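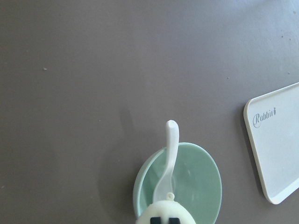

Green dish and white spoon on the tabletop.

Alasley Lunch Program, second progress report
Prepared by Burgi Wallner
24 Dec 2024

The grant was given to find out whether a cooked lunch at the Alasley hall would bring in older residents who mostly eat alone. Six months in, my answer is that it brings in people, but I am not convinced they are the people we wrote about in the application.

We serve 60 lunches a week against a target of 52. That sounds good and I would ask you not to make too much of it. Of the regulars who filled in the April form, 36 already came to the hall for something else, usually cards or the choir. They have swapped one reason to come for another. The form did not ask whether they lived alone, which was our mistake, and the new one does.

Food costs are on budget. Plonero delivers the vegetables and has been late twice, both times on soup days. Kaczmarczyk still supplies the bread. I was told in the spring that changing to frozen fish would save money. It did, slightly, and the plates came back half full, so we have gone back to fresh and taken the difference out of desserts.

The home visits are the weak part. The plan said two visitors would knock on doors on the far side of the canal and invite people in. Luzius Brunner did his share. The second post was vacant until the fall, and the leaflets we printed to make up for it brought in no one we can trace. I would not pay for leaflets again.

The draft of this report went to the kitchen and the front desk before it came to you, and not everyone agreed with it.
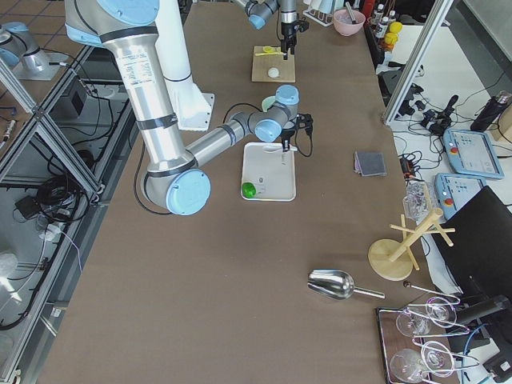
Mechthild Hofstetter wrote back that I was being too hard on the card players, that several of them had stopped cooking at home after losing a husband or wife, and that a person can sit in a choir every week and still go home to toast. She wants them counted toward the target.

She may be right. I would like to see it on the new form first, and I have left the target as it was.

For the next period we ask to move the unspent leaflet money to a second day of home visits. Benedikt Lanz has the revised budget and will send it separately. The van repair is not in it, as the garage has yet to give us a price.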